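Snack Duty at Eltell: Teaching a Gripper to Tidy Up

I stopped by Eltell's office on Wednesday to see how the Dauda project is coming along, and I ended up staying way past lunch. Dauda is the team's tidy-up learner, and right now it needs examples — lots of them! People pick up a hand-held gripper with a camera on it, do a small job on the big white table, put everything back and go again.

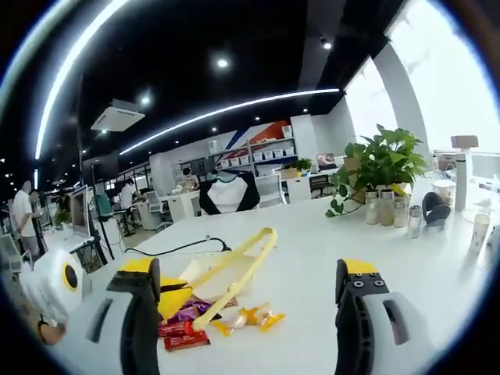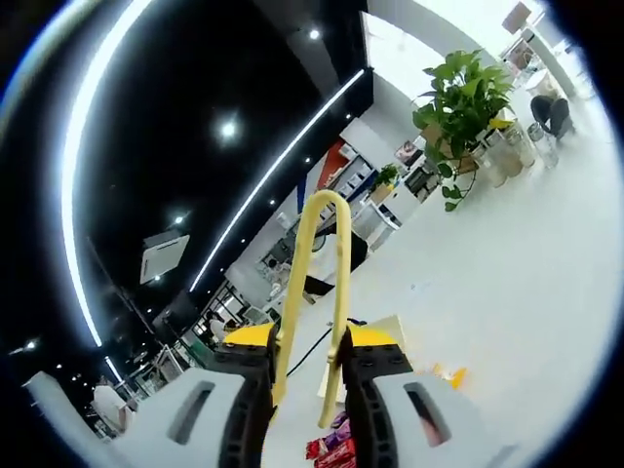
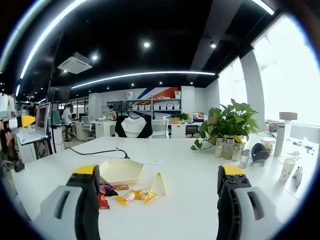 Candy, yellow tongs and the gripper at the Eltell office. Photos: Dauda project

Kjell Halvorsen, who runs the collecting, told me the goal is 3000 good examples, and they passed 1000 in July. A good session gets them 22 (I managed two, and one of those got tossed for being too slow). The wrapped snacks are the tricky bit, Kjell says, and after chasing a candy across the table with two stiff fingers I believe him.

Fredy Benavides goes through every recording afterward and labels where each grab starts and ends. He'd like more left-handed people to sign up, so if that's you, give them a shout.

Next the team wants to try the same jobs at Westumik's office across town — new tables, new light, different clutter. I've already asked if I can come along.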